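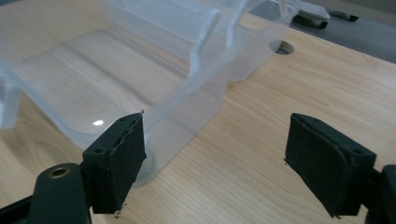
Preparación del puesto de trabajo con pinza

Las indicaciones siguientes se dirigen al personal de Bukis que comparte mesa con los equipos de manipulación automatizada. Desde noviembre, la clasificación de envases se realiza en parte con pinza, y las tareas de las personas se concentran en la preparación, la revisión y el cierre del lote.

Antes de empezar

Despeje la superficie y deje sobre ella únicamente el envase que se vaya a manipular. Los envases de plástico translúcido producen reflejos con la luz del techo; conviene orientarlos de modo que el brillo no caiga sobre el borde de agarre.

Compruebe las almohadillas de los dedos. Un borde superior deshilachado debe anotarse en la hoja de Wasero, aunque la pieza siga en uso. Se sustituyen cada 1.000 ciclos.

Mantenga libre el pasacables de la mesa y aparte las sillas de ruedas del lado de trabajo.

Durante el turno

Cada persona atiende un máximo de dos puestos. La revisión manual se hace a las 11 y al término del turno. Quien antes clasificaba a mano conserva la decisión final sobre los envases dudosos.

Limpieza

Paño de microfibra apenas humedecido para la mesa; para las almohadillas, cepillo seco. No se emplearán disolventes.

Las consultas sobre turnos y formación se dirigirán a Kyu-ri Ok; las relativas a repuestos, a Graham Cropper.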